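Fodness Shared Shop Forum > Builds in progress > Pouring arm, or how to spend two winters avoiding picking up a bottle

deadbandit
May 1, 2023
Starting a thread for the pouring arm on the back bench, mostly so people stop asking me about it while I have the emergency stop in my hand. The goal is modest. It picks up a bottle, tips it over a cup, stops before the cup overflows, and puts the bottle back. A four-year-old can do this, but a four-year-old won't take a firmware update.

The arm came secondhand through Fellimport with no manual and one wrong power supply. The gripper mount is mine. So is the wrist camera bracket, now on version 9, which is version 2 with the holes in the right place.

Current problem is finding the cup. The bottle is easy, it's green and it stands there. The cup is clear, the table is white, and the detector has views on that.

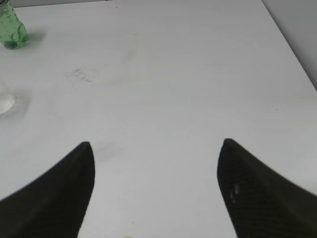
Wrist camera, fingers open. Green bottle top left, clear thing below it on the left edge.

Out of 40 approaches the detector found the cup in 9. It was most confident about a smudge on the table.

kerfuffle_kate
Have you considered wiping the table.

deadbandit
The smudge is in the training data now. It has tenure.

moss_and_solder
You're solving the wrong problem. Put the cup in a fixture. A ring screwed to the bench, cup goes in the ring, done by lunch. Every bottling line on earth works this way and none of them need a camera to find the bottle.

deadbandit
A ring screwed to the bench is a drinks machine. I can buy a drinks machine.

moss_and_solder
Yes. That's my point.

Nahom Degefa
I did something close to this in the Rosenthal building before we lost the lease. Transparent stuff on a white surface is about the worst case you could choose, so well done there. What worked for me, in the order I'd try it:

1. Stop looking for the cup and look for the rim. The walls give you next to nothing. The rim at least makes an ellipse, and an ellipse is something you can fit even when half of it is missing.

2. Take the rim from more than one height and only believe it when the fits agree. When you get down close, the wrist camera sees mostly your own fingers and a pale circle on a pale table, so decide before you get there. 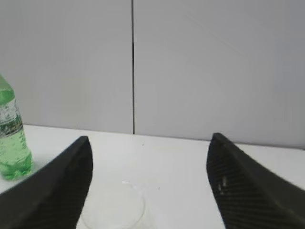
3. Change the background. A dark placemat costs less than any lens you're about to order. You'll hate it for a day and then you'll forget it's there.

4. If all of that fails, fixed camera off to the side, and use the wrist only for the last bit.

I lifted that frame from your shared folder, by the way. Look at how much of the rim you get: a couple of thin gray curves and one bright bit at the top. Fit that and you're most of the way.

kerfuffle_kate
Seconding the placemat. My aunt has several with roosters.

moss_and_solder
Four steps and a rooster, to avoid one ring and three screws.

deadbandit
Nahom, thank you, rim fitting is in. Found the cup in 39 of 40 this time. The one it missed I had forgotten to put on the table, so I'm leaving that one alone.

Refusing the placemat on principle. The principle is that I'd have to redo the calibration.

Side camera is up as well, clamped to the shelf upright, which brings me to the next thing.

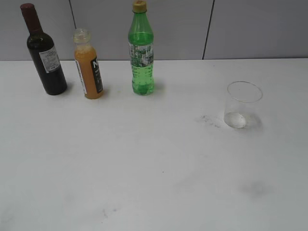 Grip settings have to be per bottle, and I've been putting that off. One closing force for everything was fine when I only had the one bottle. Glass wants firm contact and a slow lift, thin plastic wants almost nothing or it folds in and burps its contents over the wrist. So I'm making a small table: bottle type, force, grip height, how far to tilt before anything comes out. The dark wine bottle on the left gets its own row, and I'm giving the short juice bottle with the black label another one. The green soda gets a row with "bubbles" in the notes column and no plan. The tumbler over on the right gets a row too, as a thing to pour into, and I'd like the rim fit to treat it the same as the plastic cups. It has a little clear liquid in the bottom, so I also need to stop assuming every cup starts at zero.

Pads are Barneck, the softer of the two grades. They grip well and smell like a tire shop.

ohm_sweet_ohm
How are you deciding when to stop? Please say load cell.

deadbandit
Side camera watches the liquid line in the cup. Stop at a set fraction of cup height, with some lead time for whatever is still in the air.

ohm_sweet_ohm
So when somebody pours water, it watches an invisible line in an invisible cup.

deadbandit
It is a juice robot at this time.

ohm_sweet_ohm
Put a kitchen scale under the cup. Take the guts out, read the cell, stop on weight. It doesn't care about color, foam, or where the light comes from. I'm not being difficult, I've mopped up after a vision-only fill. It looked great in August and stopped looking great when the sun got lower.

Nahom Degefa
I'd disagree a bit. A scale tells you how much went in, but you have to know the cup to know what full means. With mixed cups I'd want the camera for the height and the scale as a sanity check. If I could have only one, for juice, camera. Soda froths, and then the camera is reading the froth.

moss_and_solder
If only the cup were always the same cup. In, say, a ring.

deadbandit
I walked into that.

Anyway, juice:
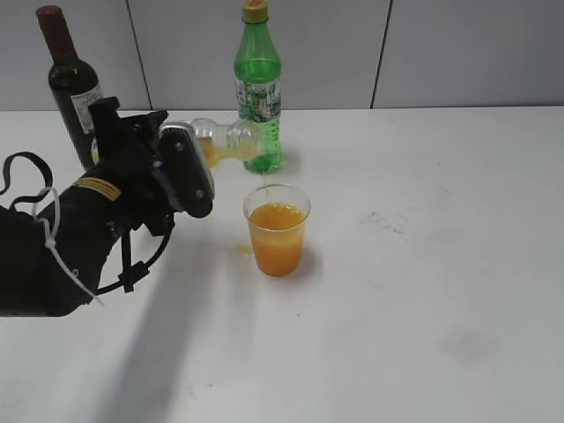 Clear bottle over the plastic cup, about three-quarters full with the stream still going. Froth on top, splash to the left of the base.

Notes to self and anyone copying this:

- The tilt is still stepped. I want it to be a curve, slow at the start, so the stream doesn't arrive all at once.
- That black cable loop under the gripper is too long. It needs a second clip before it finds something to hook.
- Aiming near the back rim is too brave. Moving the target toward the middle of the cup.

ohm_sweet_ohm
Nice stream. What does your stop logic make of the froth?

deadbandit
Froth counts as juice for now. You can have your scale. I've got a dead one in the drawer with a good cell in it, I just don't want to hear about it afterward.

ohm_sweet_ohm
You will hear about it afterward.

kerfuffle_kate
Can the splash go in the training data too or does it have to apply?

moss_and_solder
For the record I printed the ring. It's on top of the parts cabinet if anyone wants it. Inside edge is a bit rough, needs sanding.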